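Rescombe Kleinteile: Begleitblatt zum Bilddatensatz

Stand: 13. August 2020
Zusammengestellt von Xiaoyan Yu

Was drin ist

Der Ordner enthält 709 Aufnahmen von kleinen Haushaltsgegenständen und Spielzeug, überwiegend auf hellen Tischplatten. Zu jeder Aufnahme gehört eine Zeile in objekte.csv mit Gegenstand, Hauptfarbe, Nebenfarbe und Untergrund. Mehr nicht. Wer Maße, Gewichte oder Materialangaben sucht, wird hier nicht fündig, auch wenn die alte Projektseite etwas anderes versprochen hat.

Angekündigt waren einmal 800 Aufnahmen. Der Rest war doppelt oder so unscharf, dass zwei Leute sich nicht einigen konnten, ob sie einen Radiergummi oder ein Stück Käse vor sich haben.

Herkunft der Beschriftungen

Die erste Fassung stammt aus dem Import mit Willimport und war schlecht. Das Werkzeug vergibt Farben nach dem Namen des Gegenstands: Zitronen sind gelb, Tomaten rot, Badeenten gelb mit orangem Schnabel. Im Februar habe ich 157 Zeilen von Hand korrigiert. Ob damit alle Fehler gefunden sind, bezweifle ich.

Bei den Enten war es besonders ärgerlich, weil die Farbe dort das einzige Merkmal ist, nach dem man sinnvoll filtern kann. Die Spalte "form" unterscheidet sie jedenfalls nicht.

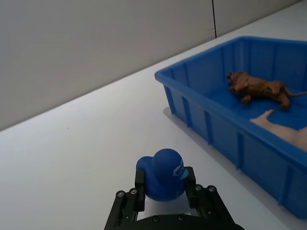

Abb. 1: Blaue Gummiente mit blaugrünem Schnabel und weißem Aufdruck am Kopf.

Im Import stand diese Ente als "gelb/orange". Jetzt steht dort "blau/blaugrün", Untergrund "weiß". Den Aufdruck haben wir als "grafik_weiss" erfasst und dabei belassen. Eine Brille? Ein kleines Gesicht? Beides lässt sich vertreten, und eine Kategorie "Brillenente" wollte ich nicht einführen.

Bekannte Schwächen

Die Grenze zwischen Türkis, Petrol und Blaugrün ist Geschmackssache. In der Tabelle heißt alles davon "blaugruen".

Verdeckte Teile wurden nicht ergänzt. Ist die Unterseite nicht zu sehen, bleibt das Feld leer. Bitte nicht mit "ohne Muster" auffüllen, das hatten wir schon.

"Weiß" beim Untergrund umfasst auch Flächen, die im Schatten grau wirken.

Prüfung

Cillura meldet für die Farbspalten keine Widersprüche. Das heißt wenig: Geprüft wird nur, ob ein Wert in der erlaubten Liste steht, und "gelb" steht da natürlich drin. Eine Stichprobe von 50 Zeilen gegen die Aufnahmen zu halten bringt mehr.

Die Umwandlung ins Sisodia-Format liegt unter /export. Umlaute gehen dabei verloren. Korrekturen bitte mit Zeilennummer an Xiaoyan Yu.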